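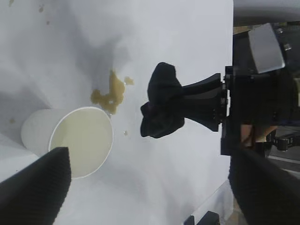

Photo: Violeta Montecinos / Susham Robotics Club

Workshop tips: wiping up a spill with two arms

In our club the spill task looks easy on paper. One arm must lift the cup, the other must wipe the table with a cloth. These are the notes I give to every new pair of students before March, when we go to the Plavwood competition.

Lift the cup before you wipe. If the cup stays on its side, there can still be liquid in it, and the cloth will push it across the table.

Close the gripper slowly on paper cups. A paper rim folds very easily. Tobiloba Bassey saves two closing positions, one for a full cup and one for an empty cup, and I recommend the same.

Do not fold the cloth nicely at the start. The judges drop it in a heap, so practise with a heap. Pick it from the highest fold.

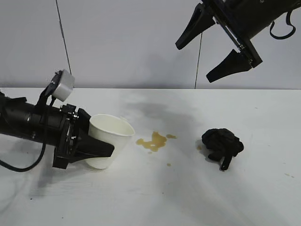 Wipe from the outside of the puddle to the middle. Small drops are easy to forget, so write them in your plan as a separate step. Our best run last year took 107 seconds and we still lost points for drops.

Keep the cables of both arms away from the table before you begin, and move each arm once through its whole path with no cup.

For practice we use weak cold tea. It leaves a mark that you can see on a white table, and it cleans off with warm water and one drop of dish soap. Never use sugar in it. Sticky fingers on the gripper took Shamim a whole evening with an old toothbrush.

Wash the cloths without fabric softener, or they will not drink the liquid well. Dry them flat.

Balakrishnan Kurian keeps the score sheets. Please return them to him after practice.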